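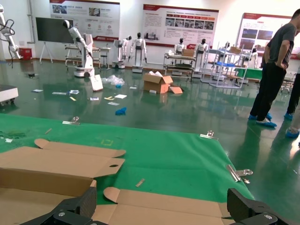
Zwischenbericht Projekt Narnine, Stand 3. Mai 2026
An: Heather Faulkner
Von: Cosmin Sandu

Der Umstieg auf Mehrwegversand kommt langsamer voran, als der Antrag es versprach. Von 4000 geplanten Sendungen sind 2355 verschickt, und ich bezweifle, dass wir den Rest bis Dezember schaffen. Serkameo nennt seine Tasche weiterhin »selbsterklärend«. Unsere Kundschaft sieht das anders: 709 Taschen sind überfällig. Der alte Versandkarton aus Wellpappe, flach gestanzt und mit abgerundeten Einstecklaschen, brauchte jedenfalls keine Rücksendeanleitung.

Die Mahnschreiben haben bisher wenig gebracht. Octavian Furtună möchte ein Pfand einführen, Lộc Châu fürchtet Kaufabbrüche. Belege hat keiner von beiden vorgelegt. Vor einer Entscheidung will ich den Test bei Tolis abwarten, dessen Beginn zweimal verschoben wurde.

Die von Serkameo gelieferte Ökobilanz setzt eine Rücklaufquote voraus, die wir in keinem Monat erreicht haben. Eine Neuberechnung ist angefragt, ein Termin steht aus. Die zweite Rate bitte ich bis dahin zurückzuhalten.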